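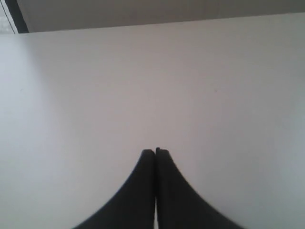 A smooth white surface.

I've been using the Brirkberg tabletop polish since January, and I wanted to give it a good long run before saying anything, as my first impressions of cleaning products are nearly always too kind. My mother swore by one brand of paste wax from 1982 until the day she moved, so I come from picky people!

Brirkberg is a cream, thicker than the Lemieux spray I had before, and you rub it in with a soft rag in small circles (small, I mean it, big sweeps leave streaks by the window). The smell is mild, a bit like pears. My neighbor Harpreet Tremblay borrowed the jar for her sideboard and kept it for two weeks, which I suppose is a review of its own.
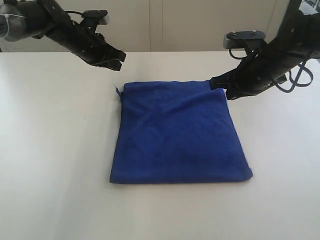 Does it leave the table slippery?
A little for the first hour, then it settles down and plates stay where you put them.

Now for the grumbles. The lid is stiff, and the 300 gram jar is the only size my store carries, so if you hate it you're stuck with a lot of it. It also did very little for an old ring from a coffee mug. I ended up using the Cornska stain bar on that, and even then I can still find the spot when the sun is low.

I'd buy it again, though, and I've got a second jar under the sink already. Four stars from me, and it would be four and a half with a better lid.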